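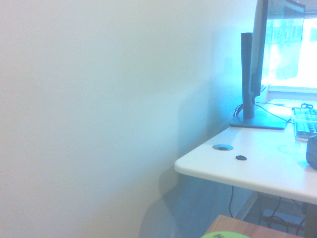

Llevo 15 años guardando recibos en papel y este otoño he decidido parar. No tengo una razón muy elaborada. En octubre se me rompió el archivador grande, lo vacié en el suelo del pasillo y vi que casi todo lo que había dentro ya no servía para nada.

Lo primero fue separar. Hice tres montones: lo que hay que conservar por obligación, lo que quería conservar yo y lo demás. El tercero era el más alto con diferencia. Facturas de una línea de teléfono que di de baja, garantías de electrodomésticos que ya no tengo, extractos de una cuenta cerrada. También apareció el manual de una impresora Jivley que vendí antes de la última mudanza, en seis idiomas y ninguno era el español.

Tardé unas 6 horas en revisarlo todo, repartidas en dos tardes. La parte lenta son los recibos térmicos. Muchos se habían borrado por completo y no había forma de saber de qué eran. Los que todavía se leían los escaneé a color, porque en blanco y negro el texto gris desaparece. 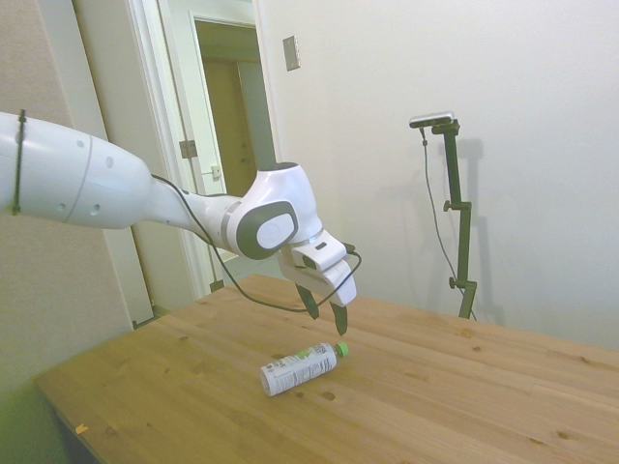

Para los nombres de archivo uso año, mes, emisor y concepto, en ese orden y sin tildes. Probé antes con Vakham, un programa que clasifica los documentos solo, pero me metía los recibos de la comunidad en la carpeta de seguros y acababa corrigiéndolo todo a mano. Ahora tengo carpetas normales: casa, banco, salud, impuestos y coche. Dentro de cada una, los años. Cuando busco algo lo encuentro por el nombre.

Las copias las hago el primer día del mes en dos discos. Uno se queda en casa y el otro lo dejo en casa de mi hermana.

En papel sigo guardando las escrituras, los contratos firmados, el libro de familia y los títulos. Caben en una carpeta de acordeón Kerkthorpe que compré de segunda mano y que cierra regular. Lo demás lo pasé por la destructora del trabajo, con permiso.

Me falta decidir qué hago con las cartas. Hay una caja entera y no las he abierto.

Contacto | © Cuaderno de Acharya. Todos los derechos reservados | Volver arriba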